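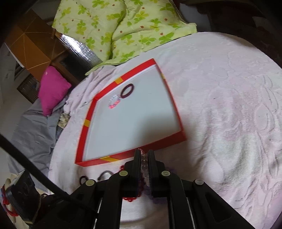

Sorting bracelets into a tray: gallery from the Meireles set

Margarida Brandão, Zostilura. Page updated 27 Jun 2026.

The Meireles set is a collection of short demonstrations recorded in ordinary homes with a hand-held gripper. A person holds the tool, does the task at normal speed, and the recording goes into training for a policy that will later run on an arm. The bedroom part of the set covers small soft or flexible items, and the bracelet task belongs to it.

The task is simple to state. Several bracelets and hair bands are spread on a bed next to an open tray. The operator picks them up one at a time and puts them in the tray. An episode ends when the operator decides the bed is clear, or after the time limit. The target for the bedroom part is 3,000 episodes, and at the time of writing we have almost that number before filtering.

Bracelets were proposed by Arnaldo Mota after the March review, where the model trained on the earlier Badside recordings did well on blocks and cups and poorly on anything that changed shape when lifted. A beaded strand on elastic hangs differently depending on where it is pinched. A closed ring can be taken by the near side, the far side or across the middle, and all of these count as correct. We did not tell operators which to use.

Notes on the items and the tray follow.

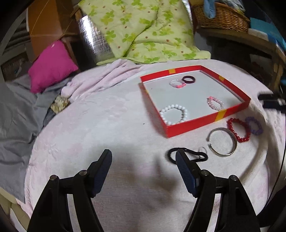 Tray angled on the bedspread, with bracelets inside and outside it. The cuff bangle is resting partly on its edge.

Tray. A red box lid with a pale floor, marked on the walls with yellow tape. It may be turned or shifted between episodes but must stay fully on the bed. Operators should not straighten it during an episode, even if a finger knocks it out of line. Small movements of the tray are kept in the data.

Beaded bracelets. The standard approach is to close on the beads from above and lift until the strand clears the cover. If two bracelets come up together, the operator carries both to the tray and continues. These episodes are tagged "double" and kept.

Cuff bangle. A rigid item among flexible ones. An open cuff can be gripped on the band or at either end. Failed grasps are kept if the operator recovers within 5 seconds, and trimmed otherwise.

Black elastic loop with the metal clip ring. Either part may be gripped. Labels record which one, as the two behave differently on release.

Bed cover. An embossed cover was accepted without changes. Fingers are lowered until they touch the cloth and then closed; pressing hard into the mattress is marked down in review.

Review is done in Braltell, our in-house labelling tool. Each episode gets a score from 1 to 5 for smoothness and a separate pass or fail for the final state. An item hanging over the tray wall is a fail, an item lying on top of another inside the tray is a pass.

The kitchen and desk galleries are on separate pages. Questions about the label format should go to Arnaldo.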